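The ceasefire on the Claltmont road, five months in

26/05/2025

I have been following the talks between Himport and the Sandu district since January, mostly because I lived in Claltmont for a while and still read its local paper every morning. 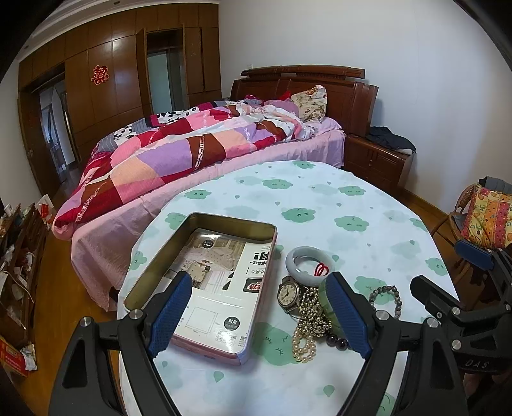
When the ceasefire was signed, the main promise was that the Claltmont road would reopen to civilian traffic within 60 days. It took longer. The road is open now, but only in daylight, and trucks are still turned back at the Dovau bridge unless they carry a permit stamped by both sides. Getting one stamp is easy enough. Getting the second means a trip to an office that keeps short hours and closes without notice.

The paper's last count put the number of families who have gone back to the villages east of the bridge at 3255. I would treat that with some care. It comes from registration forms, and people register to get the fuel allowance whether or not they sleep there. A reader's letter last week said that in her village, roughly 20 houses had lights on at night.

There was shelling again at the start of the month. Both sides blamed the other, and the monitors' report only said that rounds had landed north of the river and that the point of origin was "under review." I have read enough of these reports to expect that it will stay under review. Five people were hurt. The hospital in Claltmont took them in, and the talks were put off for a week and then went ahead as planned.

What is on the table now is dull but matters a lot. The Sandu side wants the customs posts moved back to where they were before the fighting. Himport says the posts can move once the heavy guns do. Each has offered to go second. The draft that leaked had the two things happening on the same day, with monitors at both ends, and I thought that was workable. It was dropped from the next draft and I have not seen a good explanation why.

The other open question is water. The pumping station at Dovau serves both sides and has been running on one pump since the winter. Parts were supposed to come in under the humanitarian clause - they are sitting in a warehouse in Himport, according to the paper, waiting for an inspection. Summer is close, and the towns downstream already have water only every other day.

I don't have a strong prediction. The ceasefire has held better than the last one did at this point, and the buses are running, even if they are half empty. On the other hand, the agreement has to be renewed next month, and neither delegation has said in public that it will sign.

I will write again after the renewal date. If you read the local paper too and think I have the permit rules wrong, leave a comment - they have changed more than once and I may be behind.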